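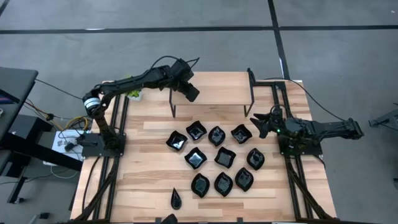 Einführung in die Konsumsoziologie
Sitzung 4: Was Umfragen über das Wohnen wissen wollen

Lesen Sie zur Vorbereitung den Aufsatz von Szilágyi, mindestens bis zum Abschnitt über die Gewichtung. Wer nur die Zusammenfassung liest, wird in der Sitzung nicht mitreden können, denn die Zusammenfassung behauptet mehr als der Text.

1. Ausgangspunkt

Möbelhäuser, Bausparkassen und Wohnzeitschriften veröffentlichen regelmäßig Befragungen darüber, »wie wir wohnen wollen«. Die Ergebnisse klingen jedes Jahr ähnlich: mehr Naturmaterialien, mehr Ruhe, weniger Besitz. Merkwürdig ist nur, dass die Auftraggeber vom Besitz leben. Ich rate zur Vorsicht bei jeder Studie, deren Befund sich ohne Änderung als Werbetext drucken ließe.

2. Der Fall Lurnura

Die Lurnura-Studie befragte 400 Haushalte zu ihren Einrichtungswünschen. Das ist für eine grobe Tendenz nicht wenig. Der Bericht zerlegt die Stichprobe aber nach Alter, Einkommen, Wohnform und Region und zieht dann Schlüsse über »junge Familien im ländlichen Raum«. Wie viele davon befragt wurden, steht nirgends. Eine Anfrage dazu blieb unbeantwortet, auch nach sechs Wochen.

Dazu kommt die Frageform. »Wünschen Sie sich eine Wohnung, in der Sie zur Ruhe kommen?« Wer sagt da nein? Die Zustimmung misst hier vor allem, dass die Leute höflich sind und den Bogen hinter sich bringen möchten.

3. Holz als Antwort auf alles

Beliebt ist die Deutung, die Vorliebe für helle Holzoberflächen drücke eine Sehnsucht nach Natur aus. Belegt wird das selten. Denkbar wäre ebenso, dass helles Holz gerade überall im Angebot ist, dass es zu vielem passt oder dass man es von Bekannten kennt. Darren Mottram hat in seinem Vortrag zum Pamier-Katalog gezeigt, wie sich die Begründungen austauschen lassen, ohne dass sich am Möbel etwas ändert: erst modern, dann gemütlich, dann nachhaltig. Seine Auswahl der Katalogseiten ist freilich auch nicht über jeden Zweifel erhaben.

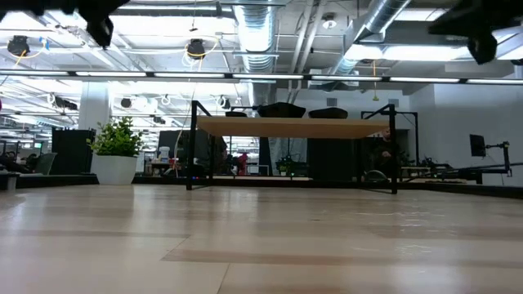 Institut für Soziologie, Arbeitsbereich Kultur und Konsum

4. Selbstauskunft und Verhalten

In der Tundurness-Erhebung gaben die Teilnehmenden an, vor einem Möbelkauf lange zu überlegen. Verglichen mit den Kaufdaten desselben Panels schrumpft das »lange« erheblich. Die Autorengruppe spricht von Erinnerungsfehlern. Mag sein. Man könnte auch fragen, ob »überlegen« für die Befragten dasselbe hieß wie für die Forschenden, etwa wenn jemand monatelang vage ein neues Regal im Kopf hat und dann an einem Samstag zugreift.

Bourdieu hilft hier nur begrenzt. Der Begriff des Habitus erklärt im Nachhinein fast jeden Einkauf, und eben das macht mich misstrauisch. Notieren Sie beim Lesen, welche Beobachtung gegen die These sprechen würde. Finden Sie keine, schreiben Sie das ebenfalls auf.

5. Aufgaben

Wählen Sie eine Wohnstudie aus Presse oder Internet und prüfen Sie Auftraggeber, Stichprobe und Wortlaut von mindestens 3 Fragen. Fehlt der Fragebogen, halten Sie fest, wo Sie gesucht haben. Umfang: höchstens zwei Seiten. Abgabe bis Mittwoch vor der Sitzung. Zitate aus Pressemitteilungen gelten nicht als Quelle für das Ergebnis einer Studie, wohl aber als Quelle für die Pressemitteilung.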